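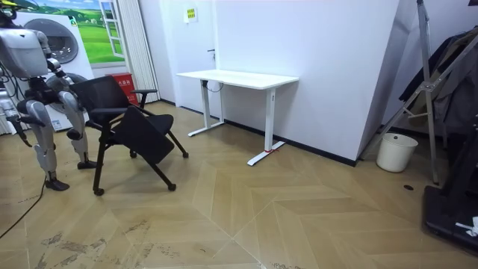 A reader at Olivares asked whether the floor check has to be repeated when only the software has changed. It does. The Wirnley site rules treat any change to gait or balance settings as a new set-up, and the steps are the same each time.

Preparing a room for a legged robot

1. Power the robot down and fit the support before you walk the floor.

2. Trace every cable from end to end. Cables crossing the walking area are rerouted or taped flat - a loose loop near a foot is a fail.

3. Move chairs on casters outside the marked area. Locking the casters is not enough.

4. Look for holes, lifted edges and slippery patches. Cover or mark any hole, and enter it on form 617.

5. Close the doors and post the notice on the outside.

6. Test the emergency stop from two positions, one of them at the door.

7. Start with standing only. Hold for 19 seconds, then allow single steps.

Stop the session if anyone enters the marked area, even with the robot at rest.

Clurkholm rooms use the older form, which leaves out step 6. Do the step anyway and write the result in box 11.

Plulletti site notes, revised 15/03/2019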